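Rotary encoder

A rotary encoder is a device that turns the angle or motion of a shaft into an electrical signal. It is used in machine tools, elevators, motors, printers and measuring instruments. The two main types are incremental and absolute. An incremental encoder reports changes in position, while an absolute encoder gives a distinct output for each shaft angle.

Incremental encoders

An incremental encoder has two output channels, A and B, which produce square waves offset by a quarter of a cycle. The order in which the edges arrive shows the direction of rotation. A disk with 200 lines gives 200 cycles per turn on each channel. If every rising and falling edge on both channels is counted, the result is 800 counts per turn, or 0.45 degrees per count.

Many models add an index channel, marked Z, that pulses once per turn. The counter holds no valid position after a loss of power, so the shaft must be moved to a known reference before normal use.

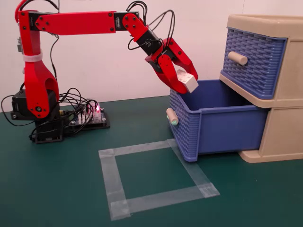
Absolute encoders

Absolute encoders read several tracks at the same time. The tracks are often laid out in Gray code, in which only one bit changes between neighboring positions. This limits the reading error at a boundary to a single step. An encoder with 11 bits divides one turn into 2,048 positions. Multi-turn types also record the number of full turns, using a gear train or a counter backed by a battery.

Sensing methods

Optical encoders pass light through a slotted or printed disk onto a photodetector. They offer fine resolution but are sensitive to dust, oil and condensation. Magnetic encoders use Hall effect or magnetoresistive sensors and tolerate dirt better – strong stray fields can still disturb them. Capacitive types detect the change in coupling between a patterned rotor and a fixed plate.

Sources of error

Common causes of error are an off-center disk, bearing play and a loose coupling. An off-center disk produces an error that repeats once per turn. Two read heads mounted 180 degrees apart can be averaged to cancel most of it.

See also: Resolver, Potentiometer, Tachometer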